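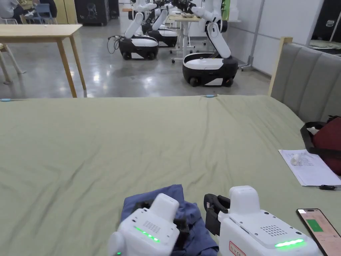 Erhan Ateş
リネン管理担当(Vurunau 滞在施設運営)

シーツのずれとクリップ固定について

6月号では、ベッドシーツの固定方法と、ベッド上で布物をたたむ際の手順を扱う。先月、Plernuvine棟の入居者から「シーツが一晩で浮く」という問い合わせが続いたため、現行の運用を整理しておく。

写真のベッドはセージグリーンのシーツを掛けたもので、奥側の縁に水色の小さなクリップが見える。左端と中央付近に留めてあり、どちらもシーツを押さえている。シーツ表面にはしわがあり、手前には青い布がまとめて置かれている。

1. ずれの原因
フラットシーツの場合、ずれの大半は折り込み量の不足で起きる。マットレスの厚みに対して布の余りが少ないと、角の折り込みが先に抜け、続いて辺の中央が浮く。角だけを直しても、中央が浮いたままであれば再発する。ボックスシーツでもゴムが伸びたものは同じ経過をたどる。Plernuvine棟で点検した39床のうち、角の抜けより先に辺の中央が浮いていたものは4床にとどまった。いずれもゴムの劣化が進んだ品で、交換対象とした。

2. クリップの位置
辺を留める場合は、角寄りと中央を基本とする。角に寄せすぎると折り目の重なりを噛むことになり、保持力が落ちる。重なりが三重以上になる位置は避ける。布を引く方向は縁に対して直角とし、斜めに引いた状態で留めない。斜めに留めると、対角方向に長いしわが残る。
クリップは頭側、足側、左右の順に掛ける。外すときは逆順。洗濯に出す前に全数を外し、リネン袋には入れないこと。昨年度は乾燥機のフィルター部で破損品が見つかっている。

3. しわの扱い
使用中のしわは固定不良とみなさない。点検で見るのは縁の浮きと角の抜けで、中央部のしわは記録不要である。手で伸ばす場合は中央から縁に向かって払い、最後にクリップを掛け直す。綿の平織りは乾燥後すぐに掛けたほうが折りじわが残りにくい。混紡品ではこの差は小さい。

4. ベッド上でのたたみ作業
居室に作業台がないときは、ベッドを台として使ってよい。ただし面が柔らかいため、布の端を揃える精度は落ちる。次の手順とする。
・丸まった布は、まず角を一つ見つけてつまみ、隣の角まで縁をたどって広げる。
・中央を持って振り広げない。下のシーツごと引くことがある。
・濃色の布は陰になった折り重なりを見落としやすい。半分に折る前に裏側へ手を通して確認する。
・たたみ終えた布は足側に重ね、枕側には置かない。

5. 私物と書類
ベッドの縁に携帯電話や書類、バッグを置いたまま作業を始めると、布を広げる際に落下や巻き込みが起きる。小物は布の下に入ると発見が遅れる。洗濯室の記録では、リネン袋から回収した小物は累計168点で、ケーブル類や留め具の類が多い。持ち主が確認できたものは返却済み、残りはNair棟の受付で保管している。作業前に小物を先に移し、その後に布へ手を付ける順序を守られたい。

6. 備品の更新
固定用クリップは今期から品番817に統一する。従来品と混在していても使用に支障はないが、一つの辺に二種類を並べると保持力に差が出るため、辺ごとに揃えること。在庫はStondix倉庫の棚にあり、持ち出し時は台帳に棟名と数量を記入する。ばねが戻りきらないもの、樹脂の縁に欠けがあるものは使用せず、返却箱へ入れる。欠けた縁は布を引っかけ、平織りのシーツでは糸引きの原因になる。

クリップを掛ける前の折り込み量は、マットレスの下に手のひら一枚分が入る長さを下限とする。これに満たないシーツは寸法が合っていないので、クリップで補わずに交換を申請すること。申請書の様式に変更はない。洗濯による縮みが疑われる場合は、備考欄に洗濯前の寸法ラベルの表記を書き写しておくと、受付での照合が早く済む。

次号では掛け布団カバーの内紐の補修を取り上げる。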